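Home | Opinion | Work & Space | Letters | Subscribe

Leave the Pipes Where I Can See Them

May 27, 2021

Print this page | E-mail to a friend

8 comments | 522 shares

I've worked under four ceilings in my life, if you don't count my kitchen, and the only one I ever liked was the ugly one. Lendska put us in a long hall with white corrugated panels overhead, beams crossing it and all the plumbing out in the open. Visitors would look up and ask when it was going to be finished. It was finished! That was the ceiling.

Then we moved to the Varero building, which has the smooth kind, those soft square tiles that sit in a grid, and everyone said how much more grown-up it felt. I said so too (I was trying to be nice). Within a month one of the tiles over the copier had a brown stain shaped like a boot, and finding out where the water came from meant lifting tiles for most of an afternoon.

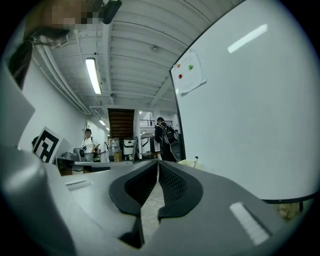
So I'm for bare ceilings. If a pipe runs along the top of the wall, let it run there, paint it white if you must, and let the person with the ladder find it in ten seconds. Same with lights. Give me a plain long fluorescent fixture over one of those recessed things where you have to pry off a plastic ring just to change the bulb.

I know what people say back. It's noisy, it's cold, it looks like a warehouse. The noise part I'll give you – we hung some felt panels from Snorradóttir and they helped, though not on days when it rained hard. Cold, well, wear a sweater. And what's so bad about a warehouse? They have height. You can think in one.

What gets me is the money. Ulumow quoted $2,717 to cover up the ceiling in our little back room, a room where we keep folding chairs, and there are people at work who want to say yes before the end of June. I'd spend it on better chairs, or on a decent ladder, which we still don't own.

E-mail | Print | Back to Opinion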